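Cable dress and bin position, cell 2

Mon 1 July

The bin picking cell had been dropping out on a gripper signal fault since February, always on the far left picks. I replaced the sensor lead twice before accepting that the lead was being pulled, and that the fault was in how I had dressed the cables.

Joint position at fault was consistent within a degree. With the arm jogged there at low speed and the ties cut, the bundle wanted a good deal more slack than I had given it. I re-ran it with a longer loop under the wrist side joint and tied it at intervals, snug enough to hold but loose enough that each cable can slide. Total free length is now 655 mm. The old one was whatever was left over after I had plugged everything in.

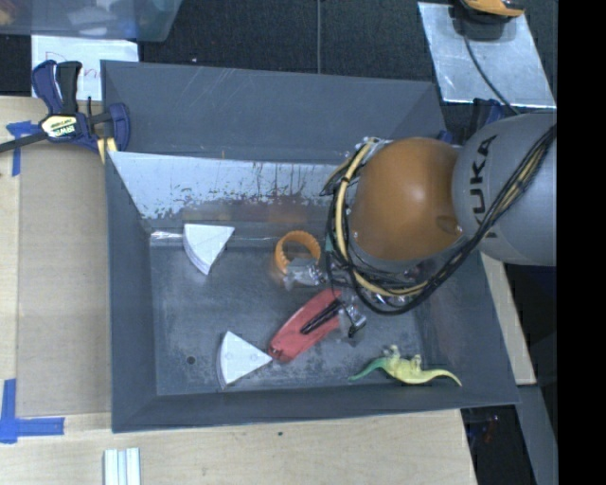
Posted by the author of the Brinorex workshop log
Cell maintenance and controls

The KUKA labelling on the link makes a handy reference for the bundle. It should lie diagonally across the link and come round below the orange cover. If it sits anywhere else after a homing move, a tie has let go.

The second job was the bin. A metal bin on a wooden top will creep if the fingers touch a wall, and a few millimetres is enough to spoil the taught floor height. The rim is held with a bar clamp, an IRWIN, with a yellow pad against the metal. Blue tape on the board to the left marks the corners. Check the tape before touching the clamp, then re-teach the frame if anything has shifted.

I left the worn finish on the sloped panel alone. Repainting would change the reflections, and the Rocha vision settings were tuned against it as it is. Exposure stays where it was.

Test parts are the usual mix: white wedges, the orange ring, the red piece with the black insert, and the toy dinosaur. The wedges are awkward when they lie flat, as the fingertips have very little edge to work with.

Cycle counter read 1,363 when I closed up the cabinet. Next check on the ties is due at 995 cycles past that. Spare lead is in the Ateck drawer, coiled and labelled.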